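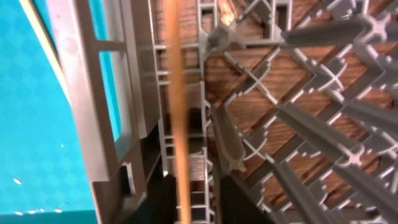
One reader of the Bromham home automation pages wrote in to say that a machine that can weld a car door ought to be able to put away the dishes by now, and asked what was taking so long. It's a fair question. You can get a good part of the answer in your own kitchen with a rack and a few utensils.

How to test a dish rack chore

What you need: a robot arm with a two-finger gripper, a plastic dish rack with tines, and 6 items to load. We used an Urnar arm. Start with plates and wooden utensils. Leave glass for later.

Step 1. Fix the rack in place. A light rack slides when a plate touches a tine, and then every saved position is wrong.

Step 2. Check the view from the wrist. Gray ribs over a brown wooden surface are easy to tell apart. Gray tines in front of gray ribs are much harder. Anything held close to the lens goes soft, so take your reading of the rack before the arm moves in.

Step 3. Teach one slot. Bring the item in from above, lower it between two tines and open the fingers slowly. Run this until it works 200 times in a row. Ours failed early and often, mostly with spoons.

Step 4. Add the other slots one at a time. Thin handles can slip through the openings in a lattice, so give them a separate holder.

Step 5. Move the rack 2 inches and run the test again. Many setups that looked finished stop working at this point.

What to expect

After 1000 runs, our arm loaded plates well and utensils poorly. It was slower than a person on both. The Wihongi software handled a moved rack better than Odum did, but needed more setup.

For a shop floor with one kind of part and a fixed tray, the job can be done today. For a mixed sink of dishes at home, plan on doing the last few by hand.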